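Telcombe Shared Workshop forum > Builds in progress > Two-arm sorting bench, how are you lot doing the table top?

kneath_dima
Right, I need opinions. We've got both arms on the bench at Telcombe now and I'm still fighting the surface. I went with brown paper and blue tape in a grid, so when a pick goes wrong I can write down which square it went wrong in. Cheap, quick, and I can rip it up when it gets tatty. Gwilym hates it.

gwilym_ifans
I don't hate it, I just think it moves. Paper creeps. You tape a line dead straight on day one and a week later it's got a wobble in it, and then your squares don't mean what your notes say they mean. Get a sheet of MDF and score it!

solderpigeon
Agree with Gwilym. We did paper on the Rasora build and binned it after 3 sessions.

kneath_dima
But I'm not measuring off it! The arms never look at the tape, it's only for me and my notebook. If I score a board and then want to shift a base plate I'm stuck with the old lines forever.

old_vice
What are you sorting, Dima? And are both arms going for the same tray? That would worry me far more than a bit of paper.

kneath_dima
Little odds and ends, blocks mostly, all sorts of colours. Two blue trays, one behind the other, and a gripper for each.

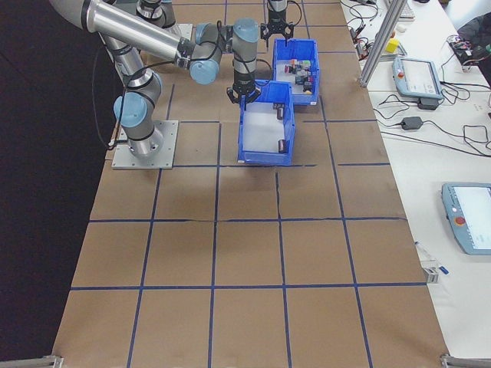
The bit I can't settle is how far apart the trays want to be. Any closer and I get nervous about the wrists meeting in the middle, any further and the far one is a proper stretch. I've been nudging them a bit at a time and running it at crawl speed with my hand near the stop button. Also the rims are thick, so I have to come in higher than I'd like before dropping down.

old_vice
Take turns. One arm waits until the other is back home. Slow, yes, but you'll sleep.

gwilym_ifans
No no, that throws away the whole point of having 2 of them. Split the bench down the middle in software and let them both run.

solderpigeon
Until something rolls over the line...

kneath_dima
I'm going with turns for now, sorry Gwilym. Paper stays too, at least till August. Has anyone got a spare roll of blue tape in their locker? Mine's number 7, just shove it in the top.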